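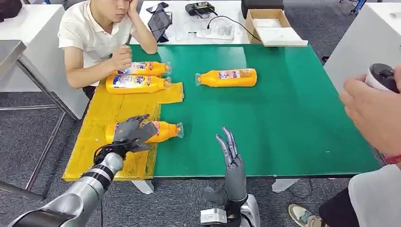

13 December 2025 – Endano Freight adds a Flindorden to Gandska linehaul run starting in May. Full loads and part loads, 19 departures a week, 40 drivers on the roster. Lane is 3,155 kilometres door to door, two-up driving on express bookings.

Depot at Flindorden gets 21 new loading docks. Work is under way, fit-out to follow. Customers on the old Major service keep thier current rates until the changeover – no new paperwork needed.

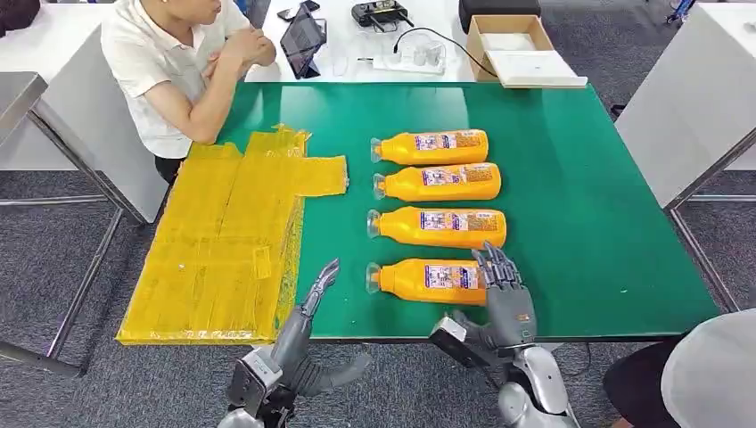

Can part loads be booked on the express run?
Part loads go on the standard run only, express is full trailers.

Bookings and quotes thru the Endano freight desk, weekdays. Media enquiries same desk.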